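# Sterkolmont Workshop Collection: Metal Bins and Bar Stock

This gallery presents storage items from the Sterkolmont workshop rooms, together with notes on their use and care. Entries are arranged by room, and each carries a short caption prepared by the collections office. The gallery was last revised on Aug 30, 2022.
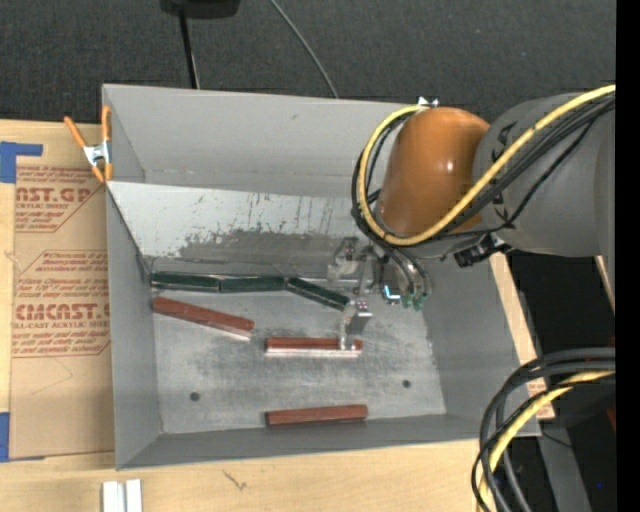

## Entry 13: Gray bin with green and reddish-brown bars

Large rectangular metal bin, open at the top, on a light wooden work surface. It holds three dark green bars and three reddish-brown bars. The green bars lie end to end along the base of the pale inner panel, and the reddish-brown bars are nearer the front.

The floor of the bin has a mottled silver finish with fine scratches and brighter areas of wear. The lower half of the inner panel carries a ragged patch of darker gray. Two small round holes are visible in the floor, one at the lower left and one at the right.

## About the item

The bin is listed in the Podent room inventory under number 524. It entered the collection in June with the remaining contents of the former Arnov workshop, and it has been kept in working use since that time. The collections office does not repaint or polish items of this group. Scratches, flecks and worn patches are regarded as part of the record of each item and are left as they were received.

The bars are cataloged together with the bin and do not carry separate numbers. Their colors are used in the inventory as a simple means of identification. Staff returning bars to storage are asked to keep the two colors in the same bin and to report any missing piece to the office before the room is closed.

## Condition notes

The following remarks are taken from the item record and are reproduced with minor changes in spelling.

- **Outer walls:** To be wiped with a dry cloth. No cleaning fluid is to be used on the gray surfaces.
- **Inner panel:** Fine vertical scratches on the upper part. The worn patch lower down is to be compared with the earlier record at each inspection.
- **Floor:** General scuffing. The holes are to be left open. Tape, plugs and labels should not be placed over them.
- **Bars:** Glossy dark faces and thin lighter edges on the green bars. A bright silvery strip runs along the lower side of the middle reddish-brown bar.

Inspection is carried out by Leandro Tejada of the collections office, who also maintains the written record. Any change in condition is entered by hand in the room book and copied to the main inventory at the end of the month.

## Handling and storage

Bins of this group are lifted by 2 persons and are emptied before being moved between rooms. They should be set down on a level wooden surface and should not be stacked. Paper or cloth liners are not used, as they hold dust against the metal.

Bars are placed in the bin one at a time. They may lie in any direction, and no fixed arrangement is required for ordinary storage. For inspection, the bars are laid out on the table in two rows, by color, with the long edges facing the reader of the record. They are returned once the floor of the bin has been checked.

Bins awaiting inspection are kept in the Podent room. Items which have been inspected may be transferred to the Tambunan store, where the shelves are deeper and the doors are wide enough for the larger pieces. A transfer slip must accompany each bin. The slip states the inventory number, the contents and the name of the person receiving it.

## Use of the gallery

The picture and captions on this page may be used for teaching and private study. Please give the entry number and the name of the collection when doing so. Requests for printed copies should be made in writing to the collections office and should state the size required. A limit of 100 copies applies to any single request.

Visitors who wish to examine the bin in person may apply for a place at a study session. Applications should name the entry and explain briefly which part of the item is of interest. Bags and coats are left at the entrance to the room, and pencils only are permitted at the tables.

## Corrections

Readers who find an error in a caption are invited to write to Leandro Tejada at the collections office, quoting the entry number. Corrections are reviewed when the gallery is next revised. Information on the earlier use of the Arnov bins is also welcome, including sale lists, shop drawings and written recollections. Original papers should not be sent by mail without prior arrangement.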